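What's in the gray bin?

So I finally started on the odds and ends, and I have to tell you, I've been having more fun with it than I expected. You'll remember from the September issue that we ended up with 237 bits and pieces after the Gasent swap day (cups, plugs, gadget parts, things with no obvious other half), and every one of them needs a home before the Urham sale.

My method is very simple. I tip a few things into a big gray bin, spread them out so they aren't on top of each other, and deal with that little batch before I let myself fetch another. Small batches are the trick for me – a full box makes me want to go and put the kettle on!
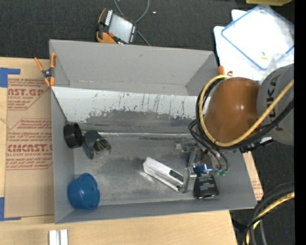
Cups and other plastic kitchen things go straight to the picnic box, whatever color they are. Anything with wires showing goes on the repair shelf, and please don't plug it in to see what happens (I know some of you are curious types). The little black mystery parts get a paper tag and two months' grace. If they're still a mystery after that, off they go to the recycling drop at Gaditz.

I've got through 56 so far, with 54 of them sorted and two I keep picking up and putting down again. If you've lost part of something since the swap, drop me a line before the sale and tell me what it looks like – I'd love to match a few more up.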